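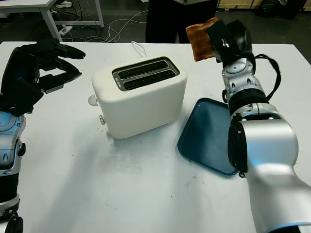

Canteen bench: toaster and tray.

Gorkinard Basketball Stadium — Pre-Season Inspection, Courts 1 to 4
Period: October
Items marked C carry a comment. Items marked R must be closed before the first Thursday fixture.

1. Backboards and rings
1.1 Ring height checked at front, left and right of rim. Pass.
1.2 Breakaway mechanism resets level after load. Pass on 1, 2 and 4. R on Court 3.
C: Court 3 east ring returns below level. Spring tension adjusted once, no change. Replace the unit; do not pack with washers.
1.3 Lower edge padding secure. Pass.
1.4 Winch cable and safety strap, ceiling-hung units. Pass.
C: Strap labels on Court 2 are faded. Legible under torch.

2. Playing surface
2.1 Boards free of lifting, splinters and proud fixings. C
C: Movement in one board at the Court 1 baseline, visitors' end. Up to 4 mm under foot pressure. Monitor monthly.
2.2 Slip resistance by pendulum, dry. Lowest reading 58, Court 4 centre circle. Pass.
2.3 Line marking continuous, key and three-point arc. Pass.
C: Tape residue from the futsal hire is still present on Court 2. Use Turkine cleaner only. Solvent lifts the seal.

3. Run-off and walls
3.1 Clear run-off on all sides. R
C: Folding chairs stored behind the Court 4 baseline. Also noted at the last inspection. Relocate to store B.
3.2 Wall padding behind each baseline fixed top and bottom. Pass.
3.3 Power outlets flush or covered. Pass.

4. Scoring and timing
4.1 Skolex scoreboards, all segments. Pass.
4.2 Shot clocks synchronised with game clock. C
C: Court 1 north clock lags on reset. Cable reseated and fault cleared during the visit. Retest after 20 games.
4.3 Horn audible at far bench. Pass.

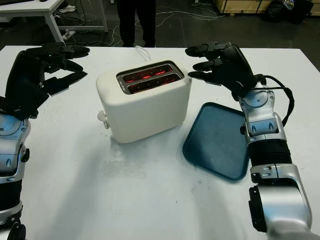
4.4 Leads at the score bench taped or in cable cover. R
C: Court 3 lead crosses the substitution path uncovered. A cover of suitable length is on the shelf in the referees' room.

5. Seating
5.1 Vaněk retractable stand, locking pins engaged at full extension. Pass.
5.2 End rails tight. C
C: 12 bolts retightened on the south rail — thread condition acceptable.
5.3 Aisle nosings intact and visible. Pass.

6. Emergency
6.1 Exit doors open under single push. Pass.
6.2 Defibrillator indicator and pad expiry. Pass.
6.3 Ice and first aid stock at each score bench. C
C: Court 4 kit short of strapping tape.

Open R items: 1.2, 3.1, 4.4
Court 3 not to be used for competition until 1.2 and 4.4 are signed off.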